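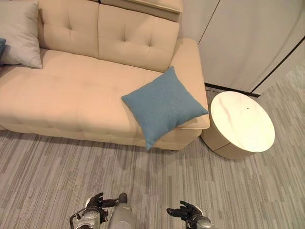 Figura 2. Sofá estofado de tom creme, com almofadas de encosto em capitonê.

3.2 O assento como arquivo doméstico

Entre os inventários da coleção Penar, os móveis de sentar foram a surpresa mais feliz do nosso trabalho. Esperávamos listas secas e encontrámos uma prosa miúda, cheia de hesitações: o mesmo escrivão chama "canapé" a uma peça na sala e "sofá" à seguinte – e corrige-se na margem! Leitão e Melis já tinham notado esta oscilação nos registos de Nornero, mas num conjunto bem menor.

Das 3950 entradas transcritas, retivemos as que indicam divisão da casa, revestimento e valor. A leitura foi feita por dois anotadores, e os casos duvidosos passaram por Gorazd Shehu, que conhece como poucos as abreviaturas da oficina Zanetti. O vocabulário dos botões e das pregas (capitonê, acolchoado, "picado") aparece quase sempre junto do nome do estofador, e esse vínculo é fascinante: o ofício entra no inventário pela palavra técnica.

Fica por explicar a ausência destes termos nas casas de Beswood, onde o tecido é descrito com minúcia e a costura nunca. Voltamos ao problema na secção 4, com os livros de contas.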